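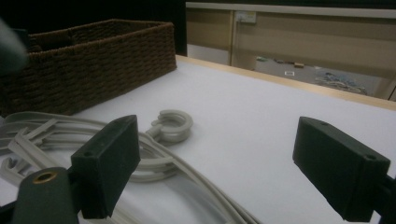 White top, matte finish, with light wooden edge strip.

Prinska Worktop Panel, Matte White
Supplied by Lituvel
Item no. PR-873
Page last revised August 24, 2020

Overview

The Prinska is a flat worktop panel for desks, packing benches, sewing tables and classroom tables. It is sold as a top only or as a set with the Zelolero steel underframe. The surface is a hard matte coating on both faces, so the panel stays balanced and resists bowing when the air in a room changes. The long edges are closed with a solid wood strip, glued and sanded flush.

The panel is meant for indoor use in heated rooms. It is not rated for outdoor use, for wet rooms, or for direct contact with food.

Dimensions and weight

Thickness: 38 mm, including coating
Depth: 700 mm or 800 mm
Length: 1200, 1400, 1600 or 1800 mm
Edge strip width: 18 mm
Corner radius: 4 mm
Weight, 1600 x 800 mm panel: around 31 kg
Length and depth tolerance: plus or minus 1 mm
Flatness: within 1.5 mm over the full length when supported as described under Mounting

Lengths between the listed sizes can be cut to order. The cut end is coated at the factory and does not receive a wood strip unless this is requested on the order form.

Surface

Color: white, matte. Small differences in shade can occur between production runs. Panels that will stand side by side should be placed on one order and marked "same run."

The coating has low glare under ceiling lights and desk lamps. It takes pencil and most water-based inks, which come off with a damp cloth. Permanent marker should be wiped with rubbing alcohol as soon as possible. Old marker can leave a faint shadow.

The coating withstands short contact with a warm cup or plate. Soldering irons, glue guns, clothes irons and pans need a heat mat. Damage from heat shows as a glossy spot and cannot be polished out.

Knife cuts go through the coating. Use a cutting mat.

Edge strip

The strip is finished with two coats of clear hardwax oil. It can be sanded and oiled again. Use 240 grit paper, work along the length of the strip, and mask the white surface with low-tack tape first. Remove the tape within an hour.

Oil for touch-up is sold separately in 125 ml cans. One can is enough for several panels.

Unoiled strips are available for customers who apply their own finish. These should be treated before the panel is put into use, as bare wood picks up dirt from hands and sleeves. Water-based varnish may raise the grain and needs a light sanding between coats.

Core

The core is a pressed wood fiber board with even density through its thickness. It holds coarse-thread wood screws without inserts for light fittings such as cable trays and hooks. Parts that will be removed and refitted should be mounted with threaded inserts.

Maximum screw depth from the underside is 30 mm. Pilot holes are required for every screw. Stay at least 40 mm from the edge strip.

Load

Evenly spread load, supported on the Zelolero underframe:
1200 mm: 120 kg
1400 mm: 110 kg
1600 mm: 100 kg
1800 mm: 80 kg

Point load at the center of any panel: 50 kg. For vises, presses and other clamped tools, fit a spreader plate on the underside. Do not clamp on the edge strip. Monitor arms with a clamp base may be fitted on the short side of the panel only, with a plate no smaller than 100 x 100 mm above and below.

Mounting

1. Lay the panel face down on a blanket or the flattened carton.
2. Center the underframe. The overhang should be equal at both ends.
3. Mark the slots in the frame rails with a pencil.
4. Drill pilot holes, 3.5 mm wide and 25 mm deep. Use a depth stop.
5. Fit the screws and washers by hand until they touch, then tighten from the center outward.
6. Turn the table over with two people. Do not lift it by one corner.
7. Level the feet.

The slots in the frame rails allow the panel to move slightly with the seasons. Do not glue the panel to the frame. If another frame is used, it must support the panel along its full length on at least two rails. Trestles are suitable for panels up to 1400 mm.

Cable openings

Round openings of 60 mm or 80 mm can be drilled at the factory. Give the distance from the rear edge and from the left end, measured to the center of the hole, as seen from the user's side. Openings closer than 80 mm to any edge are not accepted. Holes drilled on site must be sealed with varnish or paint on the cut face before the grommet is fitted.

Cleaning

Use a soft cloth with water and a little dish soap. Dry afterward. Scouring powder, melamine sponges and acetone will change the matte finish. Adhesive residue can be softened with vegetable oil, then washed off.

The coating can burnish where a forearm or keyboard rubs in one place for years. This is normal wear and is not covered by the warranty.

Storage before mounting

Store flat, on three battens, in the room where the panel will be used. Leave it in the unopened carton for 48 hours. Panels stored on end for longer than a week may take a bend, in which case they should be laid flat under an even load for several days before mounting.

Package contents

Top only: panel, corner protectors, instruction sheet.
Set: panel, corner protectors, Zelolero underframe, screws and washers, leveling feet, hex key, instruction sheet.

Screws are not included with the top only.

Related items

Zelolero underframe, fixed height, black or light gray
Zelolero underframe, crank height adjustment
Chantharasri desk mat, felt, 700 x 400 mm
Prinska shelf, matching coating, 300 mm deep

Delivery

Stock sizes ship within 5 working days. Cut and drilled panels take three weeks. Panels over 1400 mm are delivered on a pallet to the curb. Inspect the carton corners before signing. Transport damage must be reported within two working days, with the order number and the label from the carton.

Warranty

Five years on coating adhesion and glue joints. Scratches, heat marks, water damage through unsealed holes and changes in the color of the wood strip are excluded.

Contact

Orders and lead times: Carolina Arruda
Technical questions, drilling plans: Satish Nigam
Returns and claims: Nomvula Mabuza

Please have the item number ready.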